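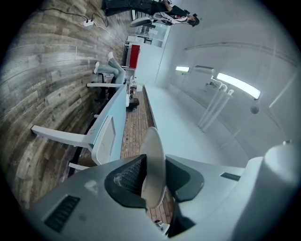

Bomum Records FAQ

What do you put out?
Mostly 45s! Dub, library music, odd little disco cuts from small towns. The newest is Buster by Fang, and we love both sides to bits.

How many copies do you press?
Usually 50 on the first run. If they go fast, we do a repress with a plain sleeve.

Can I pick up in person?
Sure, come by the Horkescombe shop any Monday after noon and stay for a listen.

Do you take demos?
Yes please! Send two or three tracks, any style. We play every one all the way through (even the 18-minute ones).

Do you ship overseas?
We do, in stiff mailers, with the record outside its sleeve.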